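Home News Trade Visits Salon Supplies Back Issues Contact

A day at the Pastbridge hair goods open house

Reading time: 5 minutes

Pastbridge opens its workroom to the trade twice a year, once in June and once in the fall. The summer date was called off this year, so the fall one was fuller than usual. I went on 18/10/2020 with a list of questions from two salon owners who buy there and one who is thinking of it.

Entry was by timed ticket, 12 people to a group, masks on throughout. My group was mostly salon staff, plus a married couple who run a mail order shop for hair toppers and a woman who fits wigs at a hospital. Parking is behind the building, and the sign for it is easy to miss coming from the highway. Go past the tire shop and take the next left.

The tour starts in the sorting room. Human hair arrives in bundles tied at the root end, and the first job is to check that all the cuticles run the same way. The sorter does this by rubbing a few strands between thumb and finger. The strands creep in one direction if they are aligned. Bundles that fail go into a lower grade and are sold for practice heads. We were allowed to try it, and most of us got it wrong the first time.

After sorting, the hair is combed through a hackle, a block set with steel pins, to pull out the short pieces. A bundle sold as 16 inch should be mostly 16 inch to the tips, and that depends on how much time is spent here. I asked how much weight is lost. The answer was that it varies by lot and that they would not give a figure.

Color is done in the next room. Pastbridge lifts the hair slowly at low strength and then dyes it back to the shade wanted. The swatch ring has 70 shades on it, including the grays, which were added after requests from customers over 60. The grays are mixed by hand from white and dark strands. I thought the salt and pepper blends were the best thing I saw all day. The reds were less good. Two of them looked the same to me under the ceiling lights, and the hospital fitter said so too.

The ventilating room is where the knots are tied. Six workers sat at wide tables, each with a lace cap pinned over a canvas block. A full cap takes one person several weeks. Radoslava Lukáč, who has charge of this room, showed us single and double knots on a piece of scrap lace held up to a lamp. Single knots lie flatter and are used at the front hairline. Double knots hold better and go in the crown and back. She was asked whether bleaching the knots weakens them. She said it does if the bleach is left on too long, and that she would rather a stylist sent the unit back to be done than try it in the salon for the first time on a client's piece.

She also spoke about sizing. Most returns come from caps that are too small at the nape. Her advice was to measure three times with the client's own hair pinned the way it will be worn, and to write down the largest number. The order form has been changed this year to ask for ear to ear over the top as well as across the forehead.

The Prindia line, which is the machine-made synthetic range, takes up the back half of the building. Wefts are sewn on a three-head machine and then stitched to stretch caps. It is noisy and the guide had to shout. The Prindia caps come in three sizes now. The fiber can take a curling iron on a low setting, though the guide suggested steam and rollers for anything that needs to last.
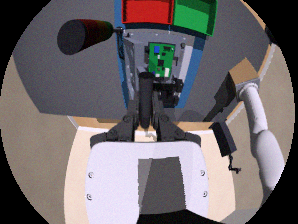
Vol. 12, No. 2

Lunch was boxed sandwiches in the yard, with coffee. There was a vegetarian box if you had asked ahead.

The afternoon was given over to demonstrations. The one I stayed for was washing and resetting a lace front. The demonstrator used lukewarm water and a sulfate-free shampoo, pressed the hair between towels, and left it on a stand to dry overnight. A second piece, dried the day before, was then set on medium rollers. She combs from the ends up and holds the hair at the knots while she does it. She washes a daily-wear piece after every 12 to 15 wears.

Next door was a table of accessories from two visiting suppliers. Wan had brushes and T-pins. Vevier had a silicone grip band and a new tape for sensitive skin. I took a sample of the tape and gave it to a client who reacts to most adhesives. She wore it for four days without redness, which is one person and one roll, but I will order a box.

Prices were posted in the front room. The hand-tied human hair unit in medium length is $859 to the trade, up from last year. Custom sizing is extra. Lead time was given as ten weeks, and longer for the grays. Prindia pieces ship from stock. Repairs are taken by mail, and the repair form has to go in the box or the piece will sit on a shelf until somebody calls you. One of my salon owners had this happen to her in the spring.

I had asked on behalf of the third owner whether a new account needs a minimum order. It does: five pieces from any line, and they can be mixed. Samples do not count toward it. A resale certificate has to be on file before the first invoice.

Tickets for the next open house will be posted on the Pastbridge trade page. They are free, but you need your salon license number to book. Wear flat shoes, as there are stairs between the color room and the ventilating room and no elevator on that side.

Recent items

Choosing a wig stand for a small salon
Lace colors compared: four brands on three skin tones
How to store human hair pieces over the winter
Letters: toppers for thinning crowns
Fitting notes for large and extra large caps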